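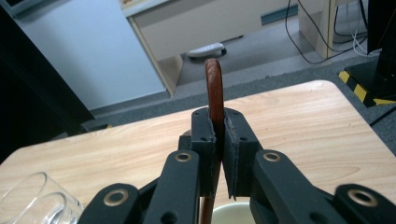 Clollton operating session waybills: read me first

Hello! If you've landed on this folder you probably run (or are building) a layout with some switching on it, and you want real waybills to play with instead of making up your own at midnight. Help yourself. These are the car movements from the Clollton Branch, my HO layout, tidied up into plain text files so that a spreadsheet can open them.

Last tidy-up: July 13, 2018

What's in the folder

waybills.csv - 1173 waybills, one per row
moves.csv - 3688 car moves, each tied back to a waybill
industries.csv - the 22 customers on the layout and what they ship or receive
notes.txt - my session notes, spelling mistakes and all

The moves came out of 23 operating sessions. I run one whenever enough people are free, so there are some big gaps between them, including most of one summer when the garage was far too hot to ask anyone to stand in it.

A bit about the layout

Clollton is the junction at one end, with a two-track yard lead that is shorter than it should be (my fault, I wanted room for the creek). From there the branch climbs to Grornik, where most of the switching happens, and ends at Polat, which has a grain elevator, a team track and a feed mill on a very annoying switchback. Everything off the layout is called "Staging East" or "Staging West" in the files, whatever the waybill says in the fancy destination column.

The era is meant to be late steam into early diesel, but I'm not strict about it, so please don't use this to work out what colour a boxcar should be!

Columns in waybills.csv

waybill_id: a number, never reused
car_type: XM, GS, HM, RS, TM or FM, the usual letters
origin: where the load starts
destination: where it is headed
lading: what's in it, in everyday words ("lumber", "feed", "empty")
cycle: 1 to 4, for four-sided waybills that get turned between sessions
priority: Y for anything the crew should move first, otherwise blank

Columns in moves.csv

move_id: a number
session: session number, in order
waybill_id: matches the file above
train: the train symbol, such as CG1 for the Clollton to Grornik turn
from_spot and to_spot: spot names as they appear on my track diagram
done: Y, N or L

L means the car got there, but later than the train order called for. I only started using L at session nine, so before that a late car is just a Y. If you're going to look at lateness, leave the earlier sessions out.

How it was collected

Crews work from paper switch lists and tick off each car as they spot it. Afterwards I type the lists up. For a while we tried Zivum, a little program Taner Gündoğdu wrote for his own club, and it's very good, but half of my crew like a pencil better and so do I. The Zivum sessions are 12 through 15. They have cleaner spot names and no notes to speak of.

Lamisi Abugri went through the first half of moves.csv against the old paper lists and fixed a lot of my typing. Thank you, Lamisi! The second half has only been checked by me, so trust it a little less.

Things I know are wrong

- "Polat Feed" and "Polat Mill" are the same customer. I renamed it when I rebuilt the structure and never went back.
- Session 7 has no caboose moves at all. We forgot to write them down.
- A few tank cars show up in two places at once. I think two cars had the same number until Periklis Zervas relettered one of them.
- Empties going back to staging are under-recorded, I'd say by about a tenth.
- The reefers start icing moves in October traffic only. I should have run them all year and I haven't sorted it out yet.

Using it

Use it for whatever you like, hobby or club, and change the town names to suit. If you print waybills from it for sale, please ask me first. A mention is nice but I won't chase you.

If you find a mistake, send me the move_id and what you think it should say, and I'll fix it in the next batch. Track diagrams are a separate download because the scans are huge.

Kevser Keskin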